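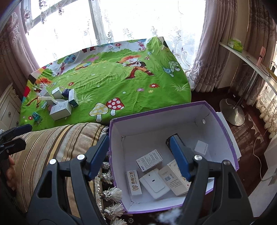

4. Linking a wallet to your Skestden account

This section covers linking an external wallet so that items earned in Skestden can be moved out of the game. You do not need a wallet to play. Items that have not been moved stay in the in-game vault.

Before you start

Your account must be level 10 or higher, with a confirmed email address. The wallet must support the Radwan network. Wallets on other networks can be added to the list but will not receive items.

4.1 Add the wallet

1. Open the launcher and sign in.
2. Go to Settings > Account > Wallets.
3. Select Add wallet, then choose Radwan from the network list.
4. Paste the wallet address and select Check.
5. Approve the signature request in your wallet app. The request expires after 18 minutes. If it expires, repeat step 4.
6. Restart the launcher. The wallet status changes from Pending to Linked.

Note: The signature request has no fee. Reject any request that asks for a payment at this stage.

4.2 Move an item out of the game

1. Open the vault and select the item.
2. Select Transfer out. Items marked Bound do not show this button.
3. Check the network fee and the address.
4. Select Confirm.

The item is locked while the transfer runs. You can move up to 50 items in one batch. Larger batches are refused with error 363.

CAUTION: Transfers cannot be reversed. An item sent to a wrong address cannot be restored by support.

CAUTION: Never enter your recovery phrase in the launcher, in the game chat, or on the Conden marketplace page.

4.3 Remove a wallet

1. Go to Settings > Account > Wallets.
2. Select the wallet, then Unlink.
3. Enter your account password.

Note: Wallets linked through the older Nastness client show as Legacy. Unlink them and add them again as in 4.1 before making a transfer.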